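Kilta: Frequently Asked Questions
Method and first results, written by Haruna Aoki

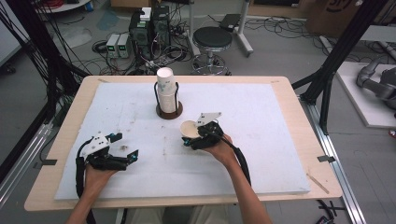

Cup task, recorded with the two hand-held grippers. The right gripper holds one paper cup.

What is Kilta?
Kilta is our method for teaching a two-arm robot from human demonstrations. A person does the task with a gripper in each hand, and a policy is trained from the recordings. No robot arm is moved during recording.

Why do you not use teleoperation?
We used it in the earlier project, Haltum. It worked, but it was slow, and new operators needed many days before their motions became smooth. With the hand-held grippers most people can record useful data on the first day.

Why paper cups?
Paper cups are cheap and light, and they bend when you squeeze too strongly. Nested cups also like to stick together, so the policy must learn to separate them. A hard plastic cup forgives too much.

How many demonstrations did you use?
The full set has 1000 demonstrations. A smaller policy was trained with a part of this set, but it often took 2 cups at the same time. We do not recommend to start with less than the full set for this task.

Do I need the same table surface?
No, but please choose one surface and keep it. We work on white foam board. When we changed to a dark cloth for one test, the results became clearly worse, and we did not yet study the reason.

How do you evaluate a policy?
Each policy gets 20 trials on the robot. In the April evaluation, the Kilta policy finished 14 of them. A trial counts as finished only if the cup stands upright on the table and the dispenser did not fall. Dropping the cup and picking it up again is allowed.

What are the usual failures?
Mostly the grip is too low on the cup, and then the next cup comes out together with it. Sometimes the two arms wait for each other and nothing happens until the time limit. The second problem is less frequent after we shortened the action sequence.

Is Corrigan the same thing?
Corrigan is the name of our training code. Kilta is the method. You can use Corrigan with other data if the file format is the same.

Can I mix my own recordings with yours?
Yes. Please check the clock offset between the left and right gripper before you mix them. Even a small offset makes the handover between the hands bad.

Last changed: 2023-08-09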